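Danance Cell Guide
Section 4: Setting Up the Breakfast Counter Task

4.1 Purpose of this section

This section covers the preparation of the work surface, the placement of objects and the division of work between the operator and the cell. It applies to cells delivered under the Platstead program and to the training cell at the Riihimäki site. Mounting of the arms and first power-up are covered in Section 2. Gripper calibration is covered in Section 3 and must be complete before any step below is carried out.

The task was taken over from the manual prep line at Boturitz, where one person per shift set out plates, handled bread at the toaster and put finished items into boxes. Under automated operation the same person prepares the surface, starts each run and decides what happens when a run stops. Shift leads should plan staffing on that basis. The position is not removed from the roster when the cell goes into service.

4.2 Preparing the surface

1. Switch the cell to HOLD and confirm on the pendant that the state has changed.
2. Inspect the tape grid. Replace any strip that has lifted at a corner or been cut.
3. Wipe each square with a dry cloth. Do not use liquid cleaner near the mounting plates.
4. Check that each arm's base is tight on its plate. If a bolt can be turned by hand, stop and go back to Section 2.
5. Remove anything not listed on the task card.

Note: The grid is a placement aid for people. The cell does not read the tape. A plate a little off its square will normally be found, but two objects sharing a square make the run log hard to interpret afterward.

4.3 Placing the objects

1. Place the plate in its assigned square with the food item on it. The item does not have to be centered.
2. Place the toaster in its assigned square. Leave the plug disconnected for all handling runs.
3. Lay the cord on the surface so that it runs clear of the plate and the box.
4. For two-arm runs, place the storage box within reach of the left arm, open side up.
5. Insert the bread so that enough of it stands above the slot for the fingers to close on.
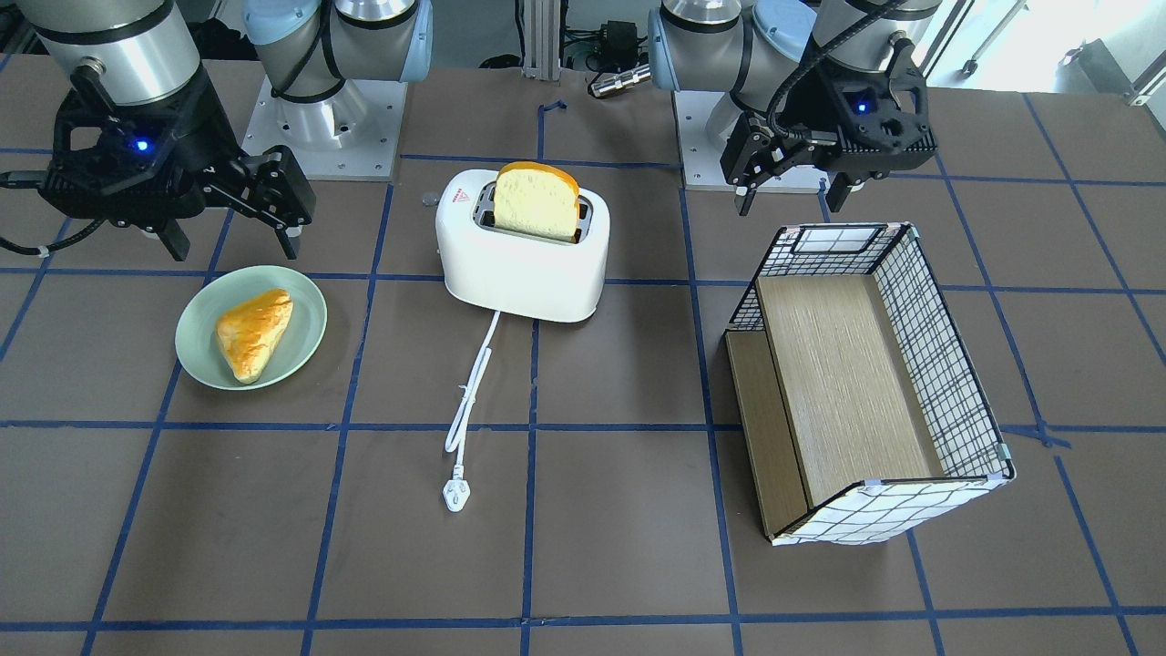
Figure 4-1. Two-arm layout with plate, toaster and open storage box. Toaster unplugged.

CAUTION: Never connect the toaster to power while the cell is in RUN. Heating trials have their own procedure and need a second person at the stop button.

CAUTION: Do not reach across the surface to straighten the cord during a run. Switch to HOLD first, even for a small correction.

4.4 Starting a run

1. Stand at the operator table, outside the reach of the arms.
2. Select the task number from the card. The standard handling task is 157.
3. Set the speed limit to 54 percent. Higher values are locked for operator accounts.
4. Say "starting" aloud and wait for an answer from anyone else in the area.
5. Press START and keep one hand near the emergency stop until the first pick is complete.

If the cell stops by itself, read the message before clearing it. Operators coming from the manual line tend to clear the message and press START again, and the reason for the stop is then lost. Write down the message code, the time and which arm was moving.

4.5 Single-arm operation

Some sites run the task with one arm, either as a permanent arrangement or while a second arm is out for service. The box is left out and the item stays on its plate. Sections 4.2 and 4.4 apply without change. In 4.3, skip step 4 and keep one free square between the base of the arm and the nearest object where the layout permits.

Single-arm runs are slower, and the operator carries out the boxing by hand after each run. Enter this time on the shift sheet under "manual handling" – it was left off the sheets at first, and the workload at Boturitz looked lighter than it was. 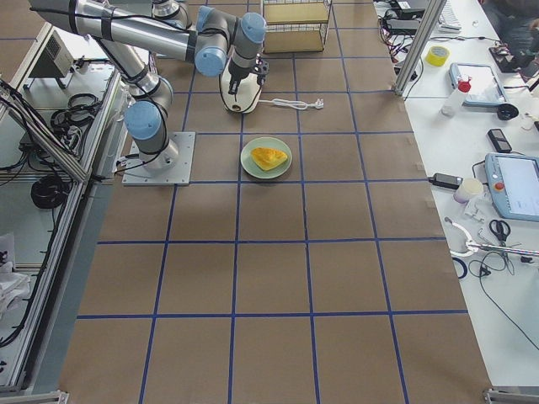
4.6 Operator table

The pendant has a fixed position on the table and goes back there after every use. It must be reachable without leaning over other equipment, with the emergency stop button uncovered. Tools may be kept on the table. They may not be set down on the grid, including during HOLD.

Drinks are permitted in closed bottles only. Cords belonging to personal devices should be routed away from the pendant.

4.7 Changes to duties

The following replaces the task list issued in August.

Operator: surface preparation, object placement, starting and stopping runs, shift sheet.
Shift lead: task card selection, release of the cell after any emergency stop, review of stop messages at end of shift.
Cell technician: grippers, mounting, cables, changes to speed limits.

An operator may refuse to restart a cell after 2 stops with the same message code in one shift. The shift lead records the refusal and calls the technician. No explanation is required from the operator.

Repetitive lifting has gone down since the changeover, but time spent standing and watching has gone up. Rotate operators off the cell after 4 hours and assign other work for the rest of the shift.

Questions about this section go to Idalina Ramalho, operations documentation, Platstead. Give the section number and the cell location.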